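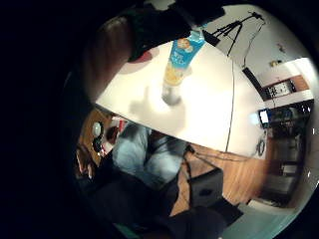

手持ちグリッパーは、ロボットアームをまだ持っていなくても使えますか。

使えます。アームがなくても、指先の形やカメラの向き、つかみ方の癖といったところは手持ちの状態でかなりのところまで比べられますし、アームを選ぶのはそのあとでも遅くありません。

Tinix 手持ちグリッパー(Calvo 広角カメラ付属セット)

Lungateの取り扱い製品のなかで、いちばんお問い合わせの多いのがこのTinixです。お電話でもメールでも、つい説明が長くなってしまうものですから、いつもお話ししていることをこのページにまとめました。お茶でも飲みながら、気になるところだけ拾い読みしていただければ十分です。

Tinixは、人が握って動かす平行開閉式のグリッパーです。ハンドルのレバーを握ると指が閉じ、緩めるとばねで開きます。指は2本。モーターは入っていません。開き幅は内蔵のエンコーダーで読み取り、カメラの映像と同じ時計で記録されますので、あとから「どの瞬間にどれだけ閉じていたか」を映像と突き合わせて見ることができます。同じ指先をアーム用の電動グリッパー、Plirkeoにもそのまま付け替えられるようにしてあるのが、この製品の一番うれしいところではないかと思っています。

設計は社内のロドリゴ・ゴイコエチェア(Rodrigo Goicoechea)が担当しました。最初の試作品はもっと指が長くて、見た目はなかなか格好よかったのですが、机の上の低い物を取ろうとすると手首が窮屈で、結局いまの長さまで詰めています。カタログの古い版をお持ちの方は、図面の寸法が少し違っているはずですので、治具などをお作りになる前に一度ご連絡ください。

どんな比較に向いているか

お客様の使い方をうかがっていると、ほとんどの方が「買う前に試す」段階で手に取ってくださっています。アームのメーカーはまだ決まっていない、コントローラーも検討中、けれど扱う品物だけははっきりしている、というような場合ですね。品物が決まっているのであれば、まず指先から考えるのが近道です。

たとえば中身の入った細長いプラスチックボトル。これがなかなかの曲者です。飲みかけのボトルは傾けるたびに重心が動きますし、胴はへこみやすく、ラベルのあるところとないところで滑り方も違います。立っているものをまっすぐ持ち上げるだけなら、たいていの指先でこなせます。ところがキャップのほうを下に向けて傾けようとすると、とたんに指のなかでくるりと回ってしまう。カタログの把持力の数字だけ見ていると、こういうところがどうしても抜け落ちます。

手持ちですと、この「くるり」が掌に伝わってきます。数字になる前の感触が分かる、とでも言いましょうか。社内ではまず手で何度か持ってみて、怪しいと感じた姿勢だけを選んで、あとからアームで繰り返し試験にかけています。最初から全部の姿勢をアームでやろうとすると、プログラムを書いているうちに日が暮れます。

指先の種類と、使ってみた感想

標準でお付けするのは、やわらかい樹脂の湾曲指と、平らなゴム張りの指です。工具なしで交換できます。

湾曲指は、丸いもの、形のはっきりしないもの、つぶしたくないものに向いています。ボトル、果物、丸めたタオルなど。対象に沿ってたわんでくれるので、位置が少しずれていても持ててしまうおおらかさがあります。そのかわり、薄い板や紙のようなものは苦手で、指の先端だけでつまもうとすると力が逃げます。映像に指が大きく入り込みやすいのも湾曲指の特徴で、これはカメラの項でもう一度触れます。

平指は、箱物や板物、工具の柄などに。面で当たるので、持ったあとの角度が安定します。評価のときの再現性を優先されるなら、私どもはこちらをおすすめすることが多いです。ボトルを傾ける動作では、平指のほうが回りにくい場合と、かえって回りやすい場合があり、胴の断面が丸いか角ばっているかで変わってきます。ここは本当に品物しだいなので、どちらか片方だけを見て決めてしまわないほうがよいと思います。

試験担当のイケル・ウルキホ(Iker Urquijo)は、湾曲指びいきです。社内の比較表でも彼の欄だけ湾曲指の点が心もち甘いので、表をお送りするときには担当者別の点数をそのまま残してあります。どうぞ割り引いてご覧ください。

耐久については、同じ指先で開閉と把持を1000回繰り返したあと、表面の状態と滑り出しの角度を測り直しています。湾曲指は根元に白っぽい筋が出ることがありますが、把持の成績には差が出ませんでした。平指はゴムの角から先に減ります。角で引っかけるような使い方をされる場合は、早めの交換をお願いします。

カメラについて

付属のCalvoは、魚眼レンズの付いた小型カメラです。ハンドルの上に固定して、指先と対象、それから周囲の様子をいっぺんに撮ります。画面の外側は丸く黒く落ちますが、これは歪み補正の計算でもそのまま扱える部分ですので、設定で切り落とさずに保存しておいてください。あとで切ることはいつでもできますが、逆はできません。

広角にした理由は、周りの物が写っているほうが手元の位置を推定しやすいからです。棚や机の縁、床の継ぎ目など、動かないものがたくさん見えているほど計算が落ち着きます。真っ白な壁ばかりの部屋や、大きな白い天板の上だけを写し続けるような姿勢は、どうしても手がかりが乏しくなりがちです。そういう場所でお使いになるときは、天板から外れた床や家具が少しでも視野に残るように、カメラの角度をわずかに起こしてみてください。角度調整のねじはハンドルの左側にあり、指で回せます。

それから、手袋と袖。操作する方の手や腕は、思っている以上に広く写り込みます。黒い手袋に濃い色の袖を合わせると露出が明るいほうへ引っ張られ、白い天板やラベルの細かな文字が飛びやすくなります。露出を固定してしまえば済む話ですので、記録を始める前に、実際の服装で、実際の対象を持った状態で合わせていただくのがよいでしょう。手袋の色を途中で替えると比較の条件まで変わってしまいますから、一連の試験のあいだは同じものをお使いください。

映り込みの話をもうひとつだけ。湾曲指を付けたときは、指が画面の端でぼやけて大きく見えます。レンズに近すぎてピントの範囲から外れているためで、故障ではありません。物体検出のソフトによっては、このぼやけた塊を対象物と間違えることがあります。付属の設定ファイルに指の領域を覆うマスクが入っていますので、指先を替えたらマスクも替える、と覚えておいてください。私も何度か忘れて、半日分の記録を取り直したことがあります。

コントローラーとの組み合わせ

Tinix単体の記録には、同梱の記録ボックスを使います。ハンドルから出ているケーブルは2本で、映像用と開き幅用に分かれています。1本にまとめてほしいというご要望はたびたびいただいていて、ゴイコエチェアも試してはいるのですが、まとめたケーブルはどうしても太く硬くなり、手首を返したときに引っ張られる感じが出てしまいます。いまのところは、細いまま分けておくほうを取っています。

Plirkeoに付け替えるときは、指先を外してそのまま移し、コントローラー側で指先の種類を選んでください。選び忘れると、閉じきったときの位置がずれて、薄い物を持ち損ねます。手持ちで上手に持てたのにアームでは落とす、というご相談をいただいたら、まずここをうかがうことにしています。たいていはここで解決します。

他社製のアームをお使いの場合も、手首のフランジに合わせた変換板をお作りできます。図面を送っていただければ見積もりをいたします。コントローラーの通信方式については、型番だけ教えていただくのがいちばん早いです。対応表はあるのですが、更新が追いつかないところがあり、お恥ずかしながら、表よりもウルキホに聞いたほうが正確です。

比べるときに揃えておきたいこと

貸出機をお送りするときに、いつも紙を一枚同封しています。同じ内容をこちらにも書いておきます。

対象物は、なるべく現場で使う実物をご用意ください。ボトルであれば中身の量もそろえます。空のボトルで試して合格した指先が、中身を入れたとたんに落第することは珍しくありません。反対もあります。

持ち始めの位置は、天板に印を付けて決めておきます。毎回違うところから持ち上げていると、指先の違いを見ているのか、手の届きやすさの違いを見ているのか分からなくなってきます。

操作する方は、できれば途中で交代しないこと。交代される場合は、どの記録がどなたのものか分かるようにしておいてください。握り方の個性は案外はっきり出ます。

照明も、始めたときのままにしておきましょう。明るい天井灯の下で白い天板を使うと、手とボトルの影がやわらかく落ちます。この影の向きが途中で変わると、あとで映像を並べたときに比べづらくなります。窓のある部屋では、午前と夕方の記録を混ぜないほうが無難です。

床のケーブルには気をつけてください。三脚に別の機材を載せて横からも撮る方が多いのですが、ケーブルが天板の角に引っかかって、動作の最後だけ腕が不自然に止まる記録を何度も見てきました。余った分は束ねて、操作する側と反対の端へ寄せておくと楽です。

セットの内容

Tinix本体、湾曲指と平指、Calvoカメラ、記録ボックス、ケーブル、収納ケース、指先ごとのマスク設定ファイル。三脚とモニターは付属しませんので、お手持ちのものをお使いください。

ケースに全部収めた状態の重さは2494グラムです。本体だけを持つ分にはずっと軽いのですが、長く続けていると前腕にきます。慣れないうちはこまめに休んでください。疲れてくると握りが深くなり、開き幅の記録にもそれが出てしまいます。

よくいただくご相談

左利きでも使えますか、というお尋ねをよくいただきます。レバーは左右対称ですので、そのまま握っていただけます。角度調整のねじだけは、ちょうど掌の側に来てしまうので、先に決めてから持ち替えてください。

液体を扱っても大丈夫か、というご相談も増えました。指先は拭き取りで手入れできますが、ハンドルとカメラには防水加工をしていません。キャップを閉めた容器を傾ける程度でしたら差し支えありませんが、注ぐ動作を試される場合は、ハンドルに薄い保護カバーをかけることをおすすめします。カバーは別売りで、レバーの感触が少し重くなります。

指先だけの追加購入も承っています。硬さを変えたものを作ってほしいというご依頼も、型の都合がつけばお受けします。やわらかめの湾曲指は3月に型を直したところで、以前のものより根元が丈夫になりました。旧型の指先も、引き続き同じ取り付け部で使えます。

貸出とお問い合わせ

ご購入の前に、まずは貸出機で試していただくことをおすすめしています。貸出期間は2週間ほどを目安にしていますが、次のご予約が入っていなければ延長できますので、返却が近づいたら一声かけてください。お送りいただいた記録を一緒に見ながら、どの指先が合いそうかをご相談するのも歓迎です。うまく持てた記録よりも、落とした記録のほうを多めに送っていただけると助かります。

お問い合わせの際は、扱いたい品物の名前と大まかな大きさ、やらせたい動作(持ち上げる、傾ける、差し込むなど)、お使いの、またはご検討中のアームとコントローラーの型番をお書き添えください。型番がまだ何も決まっていなければ、その旨だけで結構です。Lungateの窓口から、内容に応じてゴイコエチェアかウルキホがお返事いたします。返却の際は、指先を外さずに、レバーを緩めた状態でケースに収めてください。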